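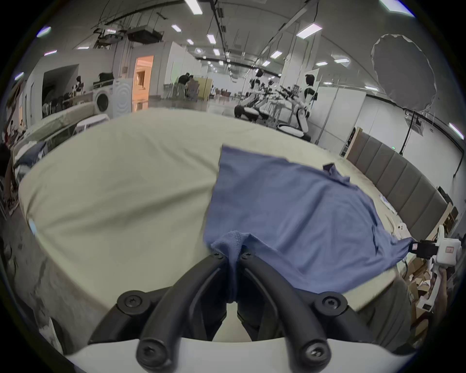 The Stisar cover in cream, with a blue cloth picked up by one corner.

Stisar Bed Set Review: Does "Always Smooth" Mean Anything?

By Mavis Ridgeway
Saturday, October 12, 2024

I don't trust bedding that comes with a slogan. The Stisar set has "Always Smooth" printed on the box, on the insert, and on a little tag sewn into the cover, and by the time I'd read it for the third time I was already looking for creases. I didn't have to look long.

What you get for $152 is a soft cover in cream, a flat sheet in olive, and a bag of light-blue clips. You can order other colors, but the two photos I'd seen online made the cream look almost white, and it isn't. It's closer to oatmeal in some light. I don't mind that. If you're trying to match white pillowcases, you will.

The creases

Out of the box the cover had fold lines, which I expected. The insert says to let it "relax overnight." I let it relax for two nights and the sharp lines did go. What replaced them was a lot of shallow rippling, the kind you get with any soft fabric that's a bit bigger than the thing under it. I pulled it tight from each side in turn. Each time the ripples moved over and settled somewhere else.

I do most of my folding on top of the bed, so this matters to me more than it might to you. Shirts, towels, cleaning cloths, all of it gets dumped there and sorted. Every time you drag something across the cover, the cover comes along a little. Gualtiero Leone, who sold me the mattress and has opinions on everything that goes over one, told me to size down. Maybe. The size chart says otherwise, and I followed the size chart.

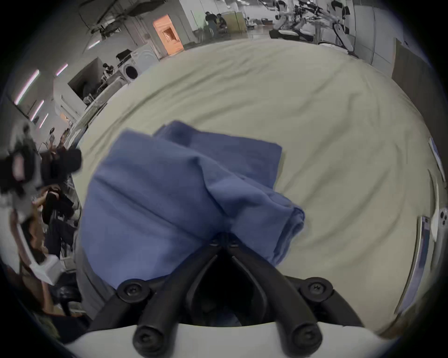
Gentle ripples toward the far side, and a bunched blue cloth that could use some smoothing of its own.

Would an iron fix it? For an evening, yes. I did it once and I won't do it again. A cover this size takes forever on a normal board, and it had rumpled by the next day.

How it feels

Better than I wanted it to, frankly. The cream piece is soft without that slippery finish some cheap covers have, and a small pile of laundry stays put on it. It has enough body that it doesn't cling to whatever is below. I've had the Clidcombe cover for comparison, and the Clidcombe lies flatter but feels like a tablecloth. If I had to sleep under one of them I'd pick the Stisar.
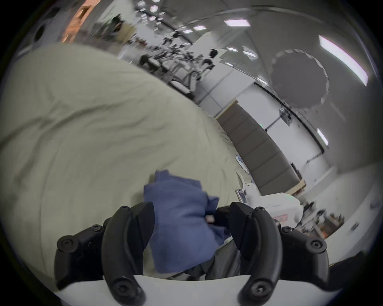 The other thing I'd been warned about was lint. The product page has 610 reviews, and a good number of them complain that it sheds onto dark clothes. Mine shed a little before the first wash and hasn't done it since. Wash it alone the first time. The care label says warm, I used cold, and nothing shrank that I could tell.

Against a gray headboard the cream looks good. I had the Sirano catalog open when I was choosing, and they put everything with tan leather, so I wasn't sure. It's fine. Gray and oatmeal is a safe combination and a slightly dull one.

The olive sheet

I like the color much more than the cream. It's a proper dull green and it makes blue laundry easy to spot, which sounds silly until you've hunted for a navy sock on a navy blanket. It wrinkles too, in long shallow lines, but on the darker fabric I notice them less.

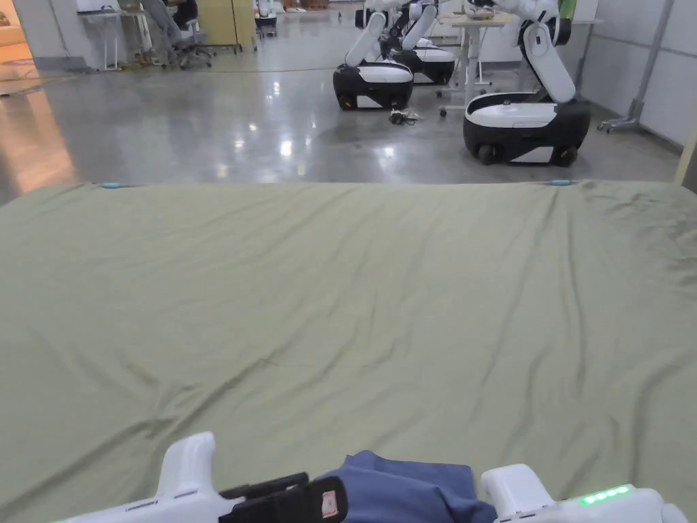
The olive sheet, with the light-blue clips at the far edge.

Now the clips. The box calls them a "tension system." They're clips. They grip well enough, and I haven't had one pop off, but the cloth between them still has slack in it, and near a corner the fabric can bunch up into little folds. The color is also a strange choice. Light blue on olive shows from across the room. Why not green? Why not black?

Should you buy it?

At $152, I wouldn't. Stisar says a new version is coming in November with a "firmer hem," and I'll believe in that when I've pulled on it. If the current set drops in price when the new one arrives, the sheet alone might be worth having. Buy the olive, skip the ironing, and go one size smaller on the cover if Leone turns out to be right.

Score: 2 out of 5 for smoothness. The softness I'd rate higher, but softness isn't what they printed on the box.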